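Notebook, January. Dye fastness on cotton jersey, Drurell magenta

9:40 a.m. Started the second round of wash tests.

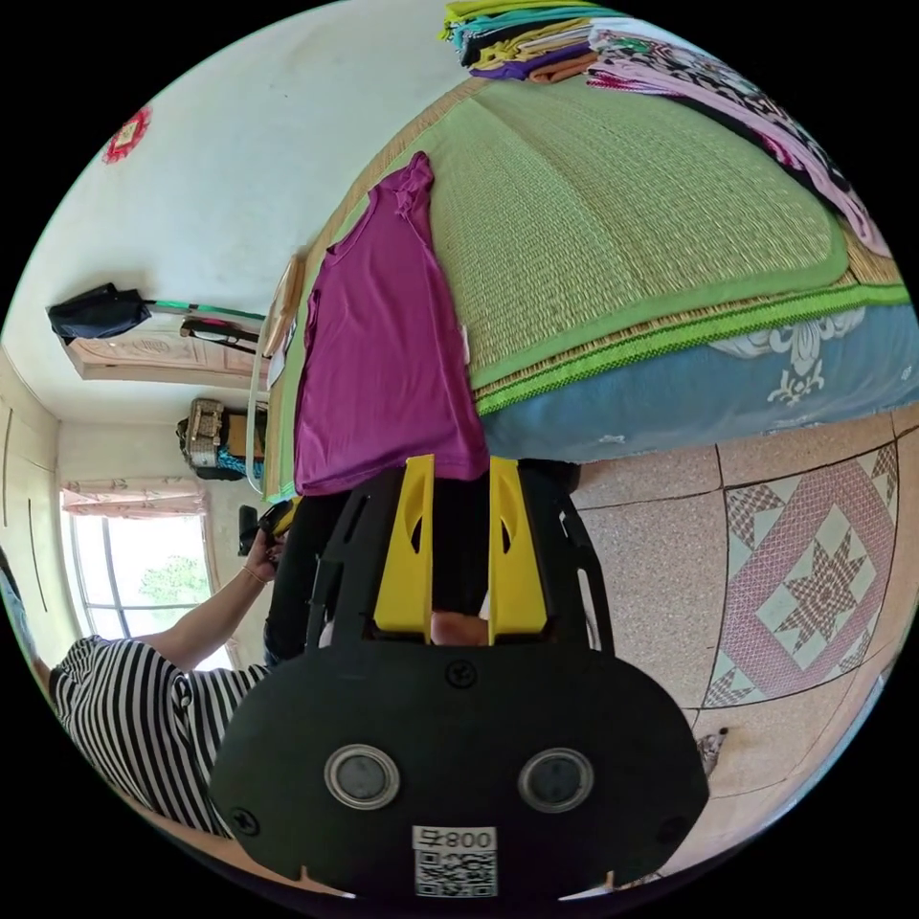
Same recipe as last time except for the salt, which I cut back after Kanyarat pointed out that the first swatches came out blotchy near the selvage. Dye bath held at 60 C for an hour, stirred by hand every few minutes. Rinse ran clear on the sixth change of water. First round took nine.

Swatches are 11 cm square, cut on the grain, edges overlocked so they don't curl and fray in the jars. Total in this round is 136, split between the Edari fixative and the Temba one. Set aside 19 as unwashed controls and put them in the drawer under the light box. Please don't open that drawer unless you need to.

11:15 a.m. Edari jars first. Some pink in the water after wash one, very little after wash two. The white cotton strip in the jar picked up a faint stain, I'd call it a 4 on the gray scale. Amnuay called it 4 to 5. Wrote down 4.

Temba jars are worse. Water was clearly pink through wash three and the strips are a 3 at best. Could be the fixative, could be that the bottle has been open since the fall. There is an unopened one on the top shelf. Will repeat a few swatches with that before blaming the product.

1:30 p.m. Lunch, then rub tests. Dry rub fine on everything. Wet rub leaves color on the cloth with both fixatives, more along the ribs than across. Same result as with the navy in the fall.

Shrinkage: measured after line drying, lengthwise 91 mm between marks that started at 100. Too much. The Brirkine jersey was supposed to be preshrunk. Kanyarat is going to email them and ask for the lot sheet.

To do: repeat Temba with new bottle. Order more multifiber strips. Fix the timer on the small bath, it runs slow. Label the wet rub cloths before they get mixed up with the dry ones again.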